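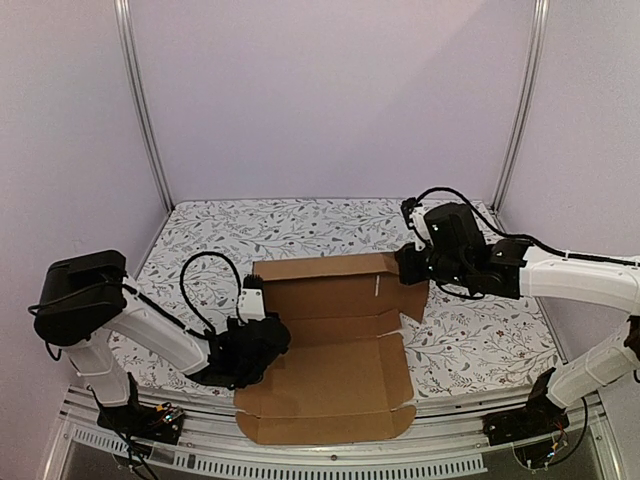
September 13, 2021

The validator operations desk at Plimetti resumed its daily record this morning, the August volume having been closed. The Idov network produced blocks without interruption overnight. Of the 207 validators registered, 18 have yet to install the new client release, and a second reminder was sent to their operators before noon.

Wudix informed us that it will suspend deposits and withdrawals of the Tan token during the upgrade. The notice did not say when service would resume. We have asked for a time in writing and will not publish our own customer notice until it arrives.

Two staking clients wrote to ask whether their rewards will be paid during the pause. They were told that rewards will continue to accrue and will be credited once transfers reopen. The wording of that reply was approved by the legal office and should be used for any similar request.

The test of the backup signing keys was moved to tomorrow. The fee schedule remains under review. Desk closed at the usual hour.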